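Vekerard Tabletop Set

Version 2 notes

Vekerard is a collection of 481 short recordings of small objects being picked up and put away on a wooden table. It was put together at Enurside and is shared for research use. Most recordings last 22 seconds or less.

What is on the table

The objects are blocks, trays and a few kitchen items. Blocks come in several colors and have no printing on them. Trays are shallow plastic and are placed at a different angle for each recording. The table is the same one throughout, a butcher-block top in pale wood strips. It was not sanded or refinished between sessions, so marks in the wood can be used to line up recordings made in the same month.
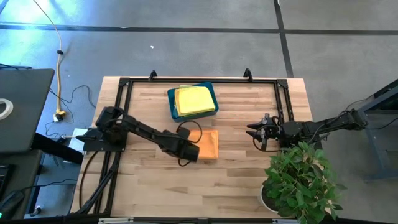 Orange block on the bare wood, with the teal-blue tray toward the far side of the table.

Activities

Block to tray: one block, one tray. The block starts outside the tray.
Sort: up to 6 blocks, two trays.
Clear: everything on the wood goes into a tray, in any order.

Files

Each recording has its own folder with the video, a text file naming the objects, and a one-line instruction such as "put the orange block in the tray." Folder names starting with F are from the Faltberg room, which has a window. Light on the table changes there during the afternoon.

Known problems

Teal and blue trays were both labeled "blue" in version 1. This is fixed for block to tray but not for sort. A few March recordings have no instruction file.

License

Free for non-commercial use. Please cite the set as Vekerard Tabletop Set, Sitthichai release.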